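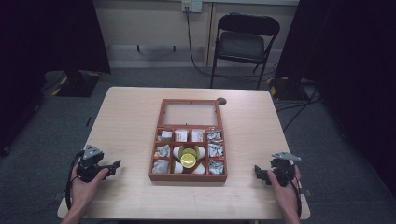
Reddish-brown display box with its lid open

Gruvex Serial Driver for Windows
README

Gruvex is a small driver package that lets a Windows computer talk to Kaditz label printers over a USB cable. It covers the older models that came with a serial-over-USB board and were sold without a driver disc. If your printer shows up in Device Manager as "Unknown device" with a yellow mark next to it, this is probably the package you want.

The driver was first written by Zinhle Zwane. Siyabonga Kekana looks after the installer and the test builds.

Which printers it works with

Kaditz 3
Kaditz 11
Kaditz 591 (desktop model only)

The portable version of the 591 has a different board inside and does not work with this driver. Look at the label underneath the printer. If the model number ends in P, it is the portable one. We have no driver for it and no plans to write one.

Printers sold under the Nazari name use the same board as the Kaditz 11 and are found by the installer as "Kaditz 11 compatible". They print normally. The ink or ribbon level is not reported, so the status window will always show a grey bar.

What you need

A computer running Windows 10 or Windows 11, 64-bit. There is no 32-bit build any more. The last one was release 3, and it is still in the folder called old, but it gets no fixes.
An account with administrator rights, for the installation only.
A USB data cable. Some cables supplied with phone chargers carry power and nothing else. The printer will light up on one of these but Windows will not see it.

What is in the download

setup.exe – the installer
gruvex.inf – setup information for manual installation
gruvex.sys – the driver itself
gruvex.cat – the signature file, which must stay in the same folder as the other two
portcheck.exe – a small tool that lists the ports in use
licence.txt
readme.txt – this file

Installing with setup.exe

1. Unplug the printer from the computer. Leave it switched off.
2. If you have an earlier release of Gruvex, remove it first from Settings, under Apps.
3. Unzip the whole download into a folder. Do not run setup.exe from inside the zip.
4. Right-click setup.exe and choose Run as administrator.
5. Pick your printer from the list. If you are not sure, pick "Detect on connection".
6. When the installer asks for the printer, plug it in and switch it on.
7. Wait for the message saying the port is ready, then click Finish.

A restart is not needed on Windows 11. On Windows 10 the installer may ask for one, and the port will not appear until you have done it.

Installing by hand

Use this method if setup.exe stops with an error, or if your workplace does not allow installers but does allow signed drivers.

Plug in the printer and open Device Manager. Find the unknown device, right-click it and choose Update driver. Choose "Browse my computer for drivers" and point it at the folder you unzipped. Windows will read gruvex.inf and do the rest. Afterwards the printer should be listed under Ports (COM & LPT) with a number in brackets after its name. Make a note of the number, as your label software will ask for it. 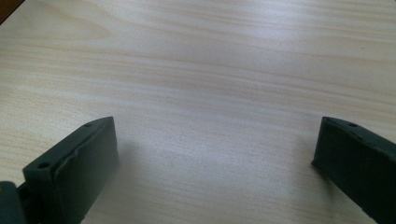
Wood grain on the tabletop

Port numbers

Windows gives the printer the first free port number it finds. Old label programs often only accept COM1 to COM4, so a printer that lands on COM11 will not be offered in their menus. To change it, open the port's properties in Device Manager, go to Port Settings, then Advanced, and choose a lower number. Windows may warn that the number is in use. Run portcheck.exe to see whether anything is really using it. Numbers kept by devices that were unplugged long ago are marked "held" and can be taken safely.

Moving the cable to a different USB socket can give the printer a new number. If printing stops after you have tidied your desk, check this first.

Using it with Reltoretti

Reltoretti is the label design program many Kaditz owners use. It looks for ports only when it starts, so close it before you install the driver. Then open Preferences, choose Printer, and pick the port by number. Leave the speed on Automatic. If labels come out with odd characters where the accents should be, change the text setting from Legacy to Western and save the label again.

Known problems

Printing stops after the computer wakes from sleep. Switch the printer off and on again. You can also turn off "Allow the computer to turn off this device to save power" on the Power Management tab of the USB hub.

Setup stops with error 591. The number has nothing to do with the printer model. It means another program has the port open. Close any label software, including anything in the tray by the clock, and run setup again.

The first label after switching on is blank. We see this on the Kaditz 3 and have not found the cause. Later labels are fine.

Two printers of the same model on one computer swap port numbers after a restart. There is a partial fix in this release. It works if both printers are switched on before Windows starts.

Removing the driver

Go to Settings, then Apps, find Gruvex and choose Uninstall. If you installed by hand, right-click the port in Device Manager, choose Uninstall device and tick the box to remove the driver software as well. Your label files are not touched.

Changes

Release 4
Installer now finds Nazari printers
Partial fix for port swapping
32-bit build dropped
portcheck.exe marks held ports
Fixed a spelling mistake in the Finish window

Release 3
First signed release
Fixed a crash when the cable was pulled out during printing
Added the Kaditz 591

Reporting a fault

Send the file gruvex.log, which you will find in the folder where the driver is installed. Say which printer you have, which version of Windows, and what the label software is called. If you can, also include the list from portcheck.exe – there is a Save button at the bottom of its window. Siyabonga reads the reports and replies when there is something to try. Please don't send whole label files unless you are asked for them, as they often have customer addresses in them.

Licence

Free to use at home and at work. You may pass on the download as long as all the files stay together and unchanged. The full terms are in licence.txt.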